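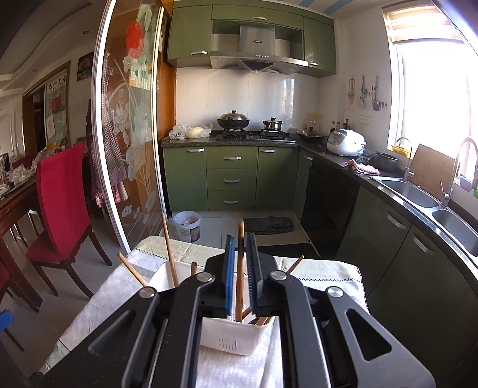 Un palillo de madera entre las mordazas de la pinza manual, sobre una cesta de plástico blanca.

Enseñar a un robot a ordenar palillos

En Gerklow, la programación de un manipulador empieza en una cocina. El operario sujeta una pinza de dos mordazas, la acerca a una cesta, cierra sobre un palillo y lo levanta. La trayectoria de la muñeca y la apertura de las mordazas quedan registradas. El brazo que ejecutará después la tarea está en otro edificio.

El método se conoce como demostración manual y compite con la teleoperación, en la que una persona gobierna el brazo a distancia mediante un mando o un brazo gemelo. Simin Rashti, ingeniera responsable de captura, ha trabajado con ambos. «Con el mando, el operario piensa en el robot. Con la pinza piensa en el palillo», resume. En sus pruebas, una demostración teleoperada de esta tarea dura 58 segundos; la misma acción con la pinza en la mano dura 14.

La diferencia de tiempo tiene un coste. El operario puede girar la muñeca hasta posturas que el brazo no alcanza, y esas secuencias se descartan al convertir la trayectoria en ángulos articulares. Tampoco hay retorno de fuerza medido: el modelo aprende posición y apertura, y debe deducir la presión a partir de ellas.

El palillo es un objeto ingrato. Es delgado, rueda, se cruza con los demás dentro de la cesta y ofrece poca superficie de contacto. Una desviación de 5 milímetros en el eje de cierre basta para que la mordaza empuje la pieza en lugar de prenderla. Por eso el protocolo pide entrar en paralelo al palillo elegido, cerrar despacio y extraer en la dirección de su eje – nunca en vertical si está inclinado.

El equipo fijó en octubre un objetivo de 1,000 demostraciones válidas, repartidas entre viviendas distintas. Arash Zamani, encargado de la evaluación, insiste en conservar los intentos fallidos seguidos de corrección. Un modelo entrenado únicamente con agarres limpios, explica, no sabe qué hacer cuando la pieza resbala.

La teleoperación no desaparece del proceso. Se reserva para la fase final, con el brazo real: el operador interviene cuando la política se bloquea y esos segundos de corrección se añaden al conjunto de entrenamiento. Queda por resolver el agarre de dos palillos a la vez, que el sistema de evaluación cuenta todavía como error.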